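Notebook – Gollemgate shop, July, after 4 in the afternoon

Wrist cabling again, third go
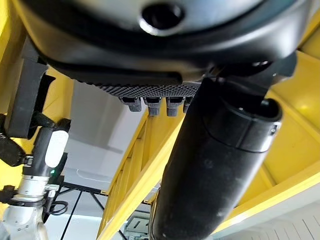 Spent most of today on how the cable leaves the wrist, because I'm tired of the arm faulting out halfway through a sort. The old route went straight down and pulled tight every time joint five came round past the stop. Sutrisno Hartono (who has way more patience than I do!) suggested leaving more slack and letting it flop, so for now we have a thin black loop hanging down by the silver and white arm, and the coiled cable stays further out on its own side. Green light is on at the white unit, so it has power at least. I still want a clip for that loop before anyone runs it fast – it's just the right size to snag on something.

Ran the Fleltthorpe script at 400 counts a second and it was fine. Bumped it to 1000 and got error 1602 on the second pass, same as last month. Sutrisno thinks it's the connector and I think it's the script, and we've bet a coffee on it. I did clean the pins, no change. Swapped in the short Negri lead, also no change, so I'm feeling pretty good about my coffee.

Also, the scuffs on the big black cylinder: if somebody knows what's rubbing there, write it in here please. I wiped it down and they're not coming off.

To do:
print two cable clips, the soft stuff this time
ask Jullescombe if they still have the longer screws
log the fault with the timestamps on
put the 3 mm hex key BACK in the drawer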